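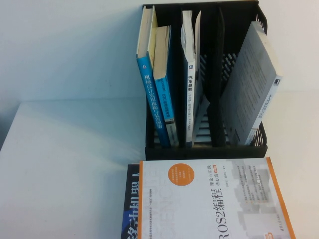
Le service de rangement de livres proposé par Medunov est loué au mois, bras compris. « Le client fournit la table et le bac, nous réglons le reste en 45 minutes », explique Vesna Mladenović, responsable technique.

Les brochures souples restent le cas difficile. « Une couverture rigide se saisit par le dos. Un broché mince plie — il faut réduire l'effort et ralentir. » Le contrat prévoit 200 cycles d'essai avant réception, et une intervention sous 48 heures en cas de panne. Le prix de la pince de rechange n'a pas été communiqué.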